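The Slow Hand
Statement to the Inquiry, with Annexes Withdrawn

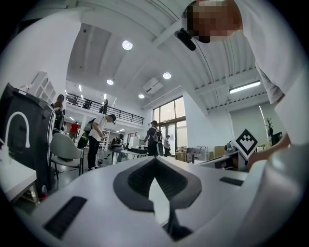 1. Purpose of this statement

I have been asked by the Office of Works Safety to set down, in my own words and without the help of the company's solicitors, what took place in the Prilteck hall at Campbell in May. I was at that time the recording officer for the Breneo programme. My duties were to receive the session sheets, to check them against the machine logs and to sign them. I did not design the grippers, and I was never asked for an opinion on them.

The Office has my signed sheets. It will have seen that one of them carries two signatures, both mine. I shall come to that in its place.

2. The work

Operators carried a gripper in the hand and performed ordinary tasks with it: lifting a carton, opening a drawer, setting a cup on a counter. The movements were recorded, and a fixed arm, which we called Sana, was later made to repeat them. Sana stood in a locked bay on the floor below. It was understood by all staff that no operator should enter the bay while a replay was in progress, and a notice to that effect was fixed to the door at eye level.

The hall was busy in those weeks. One grew used to people bent over their tables and did not look up when somebody passed behind. I mention this because I have been asked more than once why I did not notice Arnout De Haan leaving his place. I can only reply that he was a quiet man and that it was a noisy room.

3. The first irregularity

De Haan came to my desk at the end of a morning session and said that his gripper was closing late. I asked him by how much. He said that he could not put a figure to it, but that he would decide to take hold of a thing and then find himself waiting.

I entered this as a mechanical complaint. The gripper was taken to the bench, where the technician opened and closed it 20 times and found no fault. It was returned to De Haan the same afternoon with a green tag. He looked at the tag for some while and asked me whether the technician had been holding it, or whether it had been clamped. I said that it had been clamped, in accordance with the procedure. He thanked me and went back to his table.

4. The replay

The next morning Sana repeated De Haan's session. The task was a simple one: to pick up a cup, to carry it across the counter and to release it. The arm picked up the cup and carried it across. It did not release it. It held the cup in the air above its proper place for 10 minutes, after which the supervisor stopped the replay from the panel and wrote 'communication error' on the sheet.

I examined the log, as I was bound to do. There was no communication error. The instruction to hold was present in the recording, in good order, at its full length. De Haan's session, by the clock on the wall and by my own sheet, had lasted 3 minutes.

I took this to the supervisor. He told me that the clocks had drifted, and that this was a matter for the software group, to whom he would write. I have since learned that he did write to them – his letter is a fair one, and I do not wish it thought that he was careless. The reply advised that sessions of irregular length be discarded. I discarded it. That is the first of my two signatures.

5. The incident

De Haan asked to see the arm. The request was refused, properly, on the ground that operators had no business in the bay. He asked again in writing. I still have the note, which says only that he believed Sana was waiting for him to let go, and that he would like to do so.

At five in the afternoon a replay was started without authorisation. The interlock on the bay door ought to have prevented it, the door being open. The interlock had been bridged with a short length of wire. The Office's engineer has found that the bridge was old and that the dust on it was undisturbed. It follows that the bay had been unprotected for a long while, and that every one of us had walked past the notice and trusted it.

I heard the arm before I saw it. I went down the stairs with the supervisor behind me. De Haan was standing inside the bay with his right hand held out in front of him, and Sana had closed upon it.

I must be exact here. The arm was able to apply a force of 900 newtons, and the company's own assessment states that a hand caught at that setting would be crushed. His was not crushed. The fingers of the machine were shut around his as one might hold the hand of a child at a kerb. The supervisor struck the emergency stop. The power went off, the lamp went out, and the grip remained.

De Haan told us not to pull. He said that it was only late. We waited with him – I do not know how long, for I had by then lost confidence in clocks – and in due course, with no current reaching it, the hand opened.

6. Matters arising

He was seen by the nurse, who found no injury. He collected his coat and left the building. His notice reached us by post, correctly worded.

The bridge has been removed and the interlock tested. Sana has been disconnected and its cables taken to the store. I inspected the bay on my last day, as the closing procedure required, and found the gripper on the counter with its green tag still attached. The fingers were open. I signed the sheet, which is my second signature, and turned to go.

I have been asked why that sheet gives the state of the gripper as 'closed'. I wrote 'open'. I would ask the Office to keep the paper in a safe place and to look at it again in a month.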